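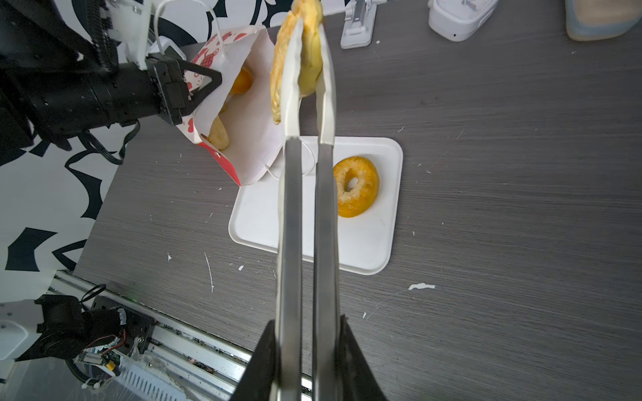
A pastry held in metal tongs, with a glazed donut on the tray.

Zistimdale Client Support
Ticket subject: Fistex strategy not closing positions at end of session on linked accounts
Opened: 16 September 2019
Client: Govislow
Contact: Deming Tang
Broker connection: Massawe
Priority: Normal, raised to High on second contact
Status: Closed

Description submitted by client

Our desk runs one automated currency strategy in Fistex on a master account and copies its trades to linked accounts held at Massawe. The strategy is set to close all open positions before the end of the trading session. The master account closes as expected. On the linked accounts the positions remain open overnight and are charged a holding fee. No error message is shown in the Fistex console, and the connection light stays green. We have made no changes to the strategy rules since May.

First response, Client Support

Thank you for your report. Please confirm the following so that the matter can be assigned correctly:

Whether the linked accounts receive entry orders on time.
Whether positions closed by hand on the master account are also closed on the linked accounts.
The session end time entered under Strategy Settings, and the one entered under Copy Settings.

Please also export the activity log from the master account and from any one linked account. Passwords and broker access keys should be removed before the files are sent.

Client reply

Entry orders arrive without delay. A manual close on the master account is copied correctly. Both session end times are set to 5 p.m. The two logs have been uploaded.

Support note

Logs received and compared. The master log shows the close instruction leaving on schedule. The linked log shows the same instruction arriving and being set aside with the status "outside session." It was not forwarded to the broker. This explains the absence of an error in the console, as an instruction that has been set aside is not treated as a failure.

The client was advised to monitor the linked accounts and to close any remaining positions by hand until further notice. Priority raised to High at the client's request.

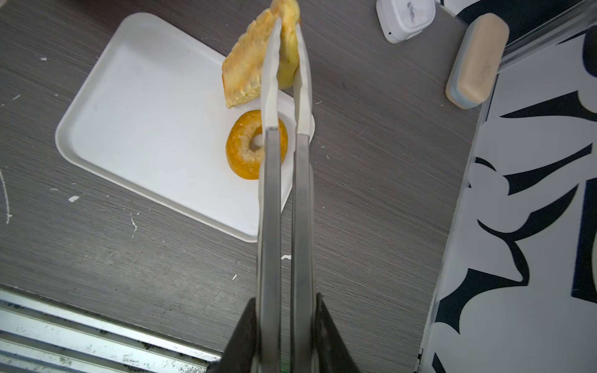

The status "outside session" is applied when Copy Settings considers the trading day to have ended before the instruction is received. Since the same hour had been entered in both places, attention turned to the clock each one uses. Strategy Settings was reading the time zone of the client's own server. Copy Settings was reading the time supplied by the broker connection, and that clock was ahead of the client's.

Test carried out on a practice account

Clock source left unchanged, close instruction sent at session end: set aside, position remained open.
Clock source in Copy Settings changed to "Same as master": instruction forwarded, position closed.
Clock source restored to "Broker": instruction set aside again.

The result was the same for each currency pair tested.

Instructions sent to client

1. Stop the strategy and confirm that no orders are pending.
2. Open Copy Settings and select Clock Source.
3. Choose "Same as master" and save. The change must be saved separately for each linked account — it is not passed down from the group page.
4. Restart the copy service. Allow some 10 minutes for all accounts to reconnect.
5. Start the strategy at its smallest position size and review the linked logs after the session ends.

Client reply

The steps have been completed. One linked account did not accept the change and still shows "Broker" after saving.

Support note

The remaining account was found to be on an older user profile in which Clock Source is locked. The profile was updated by Support with the written consent of the client, and the setting was then saved. The client has confirmed that all linked accounts closed together with the master account at the following session end.

Request for refund of holding fees

The client asked whether the overnight fees could be returned. These fees are charged by the broker and do not pass through Zistimdale. A statement of the fault, with the relevant log lines, has been provided to Mr. Tang for submission to Massawe. Support is unable to comment on the likely outcome.

Follow-up

A request has been entered with the product team to show a warning in the console when a close instruction is set aside. No release date has been assigned. The help page on Copy Settings has been amended to state which clock is used by default.

Ticket closed with the agreement of the client. It may be reopened within 20 business days by replying to the closing message.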